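Visit to Savance, Zamora site, August

The tour of the garment packing hall took 25 minutes. The hall covers 800 square metres and handles folded and hanging stock on separate lines. Hangers come in from Pirnar in cartons of 603, and returned ones are sorted by hand before reuse.
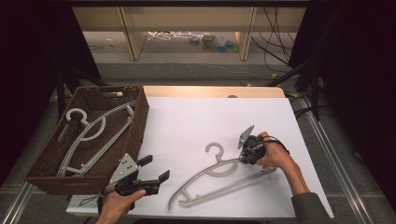 Grey plastic hangers, one in the wicker basket and one on the white board.

Sorting is by shape first, then by condition. Anything with a cracked hook goes to regrind. Savance quotes 3 reuse cycles per hanger, a figure we could not check on site. The Toltik labelling line was down for maintenance during our visit.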